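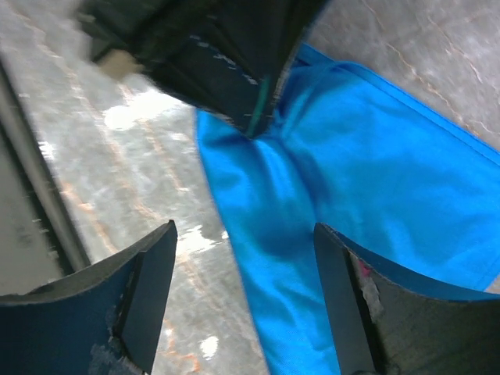
Figure 1. Blue cloth between the fingers, as the wrist camera sees it.

Home | Syllabus | Notes | Problem Sets | Lab Hours | Contact

Robot Software Studio, Waltstead
Notes for Unit 5: Perception and control when the object won't keep its shape

Welcome back, everyone. So far in this course we have been spoiled. The blocks and the cups we worked with in the first four units had a position and an orientation, and once your software knew those six numbers it knew pretty much everything worth knowing. Cloth takes that comfort away from us. A napkin or a scarf has no single pose, and if you tried to write down its full state you would be writing for a very long time. Please don't be discouraged by this! People fold laundry every day without ever solving for the state of a shirt, and our job in this unit is to work out how little we can get away with knowing.

1. What the planner asks for

In the Medina planner (the one you installed for Unit 3, so please don't reinstall it over your old settings) a cloth task is written as a short chain of grasps, moves and releases. For each grasp the planner wants a point, an approach direction and a finger opening. That is the whole list. It doesn't ask for a mesh of the fabric, and it wouldn't know what to do with one if you sent it.

The perception module therefore has one modest duty, and that is to supply good grasp points along with some measure of how much it trusts each of them. I like to have it return a short ranked list and let the planner choose, for the simple reason that the best-looking point is sometimes one the arm can't reach. Last spring a good many reports returned a single point with no score, and then had nowhere to go when the planner turned it down.

2. Finding the cloth

Look again at Figure 1. The blue is strong and everything around it is gray or dark, so a threshold on hue and saturation will give you a decent mask in very few lines of code. Start there, and enjoy it while it lasts.

Now for the trouble. The stone has bright white glare on it, and a segmenter that works on brightness will happily treat those patches as objects. The creases in the cloth are a darker blue, and if your lower limit on value is too strict they will drop out and leave you with a mask in two or three pieces. And then there is the big dark shape coming down from the top, smeared by its own motion, with its narrow tip on the fabric. Your mask will have a bite taken out of it at exactly the place where the cloth narrows, so a rule such as "keep the largest connected region" may throw away half of what you need. Keep every region above a minimum area, and join them later if their borders line up.

A word about blur, too. When something near the camera is moving fast, its edges are no good for measuring. The Trostik logger stores a sharpness score with every image, and you are welcome to use it. I skip the corner detector whenever the score falls under 32 and simply carry the last good estimate forward. It's crude, but it has served me well for years.

3. Corners, hems and things that only look like corners 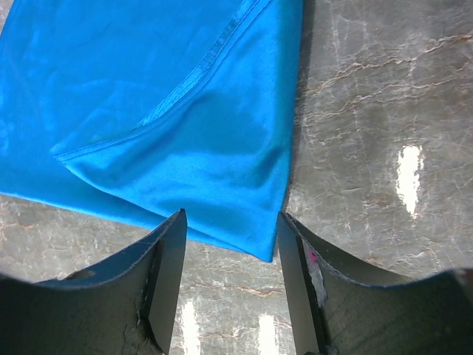 Figure 2. Folded satin on marble, with a corner above the open gap.

Your corner detector should be fairly pleased with Figure 2, and I'd like you to be a bit suspicious of it when it is. Trace the outline of the blue region and you'll find the drooping tip over the gap between the fingers, which makes a lovely candidate. But there is a second sharp point toward the left, where the hem turns at the end of the long diagonal seam, and it lies inside the outline, on top of more cloth of the same color. A method that looks only at the silhouette will never see it. A method that looks only at edges will see it, along with a dozen wrinkles.

The stitching is what helps us most. A hem gives a long line with a second line running close beside it, and soft wrinkles don't usually do that. In the starter code the function score_hem looks for such pairs of nearly parallel lines. Set the maximum spacing to 15 pixels to begin with and adjust from there — the right value depends on how far the wrist is from the cloth, so don't be too proud of a number that works on one image.

4. Closing the loop

Once a candidate is chosen, the controller nudges the wrist until the point sits midway between the two fingertips in the image, and only then comes forward. The fingers are always in view at the bottom, and that is a gift, because you can measure the error directly between the tips and the target without leaning on a perfect calibration. Do mask the fingers out before you detect anything, though. Their worn patches are pale and rough, and they produce plenty of false features that travel along with the camera.

Run the correction slowly. The cloth can shift when anything touches it, and a high gain will have you chasing a corner that your own motion is pushing away.

5. For you to do

Download the Gelutum image set from the course page (3782 images, so please use the wired network if you can). Write a module that returns up to 5 ranked grasp points per image, each with a score between zero and one. Then pick a few images where your detector went wrong and write a page on what fooled it. I read those pages first, and they count for as much as the code.

Reports are due in the second week of May. If your mask is still falling to pieces a few days before that, come to lab hours and bring the worst one along.

Notes revised 17 April 2021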